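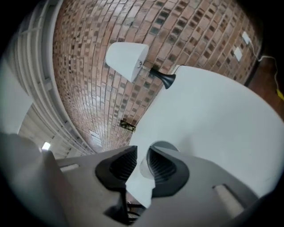 Rund, weißlich, leicht durchscheinend, mit weichem grauem Rand.

Startseite | Teige | Cremes | Gerätekunde | Register
Suchbegriff eingeben … Suchen

Brandteig für Windbeutel: Abbrennen, Eizugabe, Backverlauf

Grundrezept Nr. 2324, überarbeitet im April. Text: Yolanda Villanueva

Brandteig wird zweimal gegart: zuerst im Topf, dann im Ofen. Die Lockerung entsteht durch Wasserdampf, Backpulver oder Hefe werden nicht verwendet. Die meisten Fehler gehen auf zwei Stellen zurück, nämlich auf zu kurzes Abbrennen und auf zu viel Ei. Beide werden unten ausführlicher behandelt als der Rest.

Zutaten

220 g Wasser
95 g Butter, in Stücken
145 g Weizenmehl Type 550
3 g Salz
5 g Zucker
228 g Vollei, ohne Schale gewogen und verquirlt

Das Ei wird immer gewogen. Vier Eier der Größe M können zu wenig sein, fünf zu viel. Die angegebene Menge ist die Obergrenze; je nach Mehl und Verdunstung im Topf bleibt ein Rest übrig. Type 405 geht ebenfalls, nimmt aber etwas weniger Ei auf. Für eine hellere, weichere Hülle kann die Hälfte des Wassers durch Milch ersetzt werden. Die Windbeutel bräunen dann schneller.

Abbrennen

Wasser, Butter, Salz und Zucker in einem Topf mit dickem Boden erhitzen. Die Butter muss vollständig geschmolzen sein, bevor die Flüssigkeit kocht. Sobald sie sprudelnd aufkocht, den Topf vom Herd ziehen und das gesiebte Mehl auf einmal zugeben. Mit einem stabilen Kochlöffel rühren, bis keine trockenen Stellen mehr vorhanden sind.

Den Topf bei mittlerer Hitze zurückstellen und die Masse ständig bewegen. Sie löst sich vom Rand und bildet einen Kloß, am Boden setzt sich ein dünner weißer Belag ab. Ab diesem Moment noch 2 Minuten weiterrühren. Wer ein Einstichthermometer besitzt, misst in der Mitte des Kloßes: 75 bis 80 °C sind richtig. In beschichteten Töpfen bildet sich der Belag oft nicht, dort zählt nur die Temperatur. Tritt Fett aus, war die Hitze zu hoch oder die Zeit zu lang.

Abkühlen und Eizugabe

Den Kloß in eine Rührschüssel umfüllen und mit dem Flachrührer auf niedriger Stufe bewegen, bis die Masse unter 60 °C liegt. Ohne Maschine den Teig an der Schüsselwand flach ausstreichen und mehrmals wenden.

Das Ei in fünf bis sechs Portionen einarbeiten. Nach jeder Zugabe zerfällt die Masse zunächst in glatte Klumpen und bindet dann wieder ab; erst danach folgt die nächste Portion. Die letzten 30 g nur noch teelöffelweise zugeben und dazwischen prüfen.

Prüfung: Den Löffel eintauchen und senkrecht herausziehen. Der Teig soll glänzen, langsam abreißen und als spitzes Dreieck am Löffel hängen bleiben. Reißt er kurz und stumpf ab, fehlt Ei. Läuft er in einem Band herunter, ist er zu weich. Ein zu weicher Teig lässt sich mit rohem Mehl nicht retten – möglich ist nur, eine kleine zweite Portion abzubrennen und ohne Ei unterzuarbeiten.

Aufspritzen

Spritzbeutel mit glatter Tülle oder feiner Sterntülle füllen. Die Tülle senkrecht knapp über dem Backpapier halten und Tupfen von 4 cm Durchmesser aufsetzen, Abstand mindestens 5 cm. Zum Schluss den Druck wegnehmen und die Tülle seitlich abdrehen. Stehen gebliebene Spitzen mit angefeuchtetem Finger flach drücken.

Backen

Ofen auf 200 °C Ober-/Unterhitze vorheizen, mittlere Schiene. 15 Minuten backen, dann auf 170 °C reduzieren und weitere 18 bis 20 Minuten backen. Die Tür bleibt in der ersten Phase geschlossen. Auch die Risse müssen am Ende gebräunt sein; helle Risse enthalten noch Feuchtigkeit.

Ofen ausschalten, jeden Windbeutel seitlich einstechen und 8 Minuten bei einen Spalt geöffneter Tür trocknen lassen. Danach auf ein Gitter setzen.

Fehlerbilder

Flach und breit: Teig zu weich oder zu kurz abgebrannt.
Stark aufgerissen: Teig zu fest oder Anfangshitze zu hoch.
Nach dem Backen eingefallen: zu früh entnommen oder Tür zu früh geöffnet.
Feuchter Kern: Trocknungsphase verlängern.

Lagerung

Ungefüllt halten sich die Hüllen einen Tag in einer nicht ganz dicht geschlossenen Dose. Eingefroren werden sie ohne Füllung und bei 160 °C fünf Minuten aufgebacken. Gefüllt wird kurz vor dem Servieren.

Diese Website verwendet Cookies. Einstellungen Ablehnen Akzeptieren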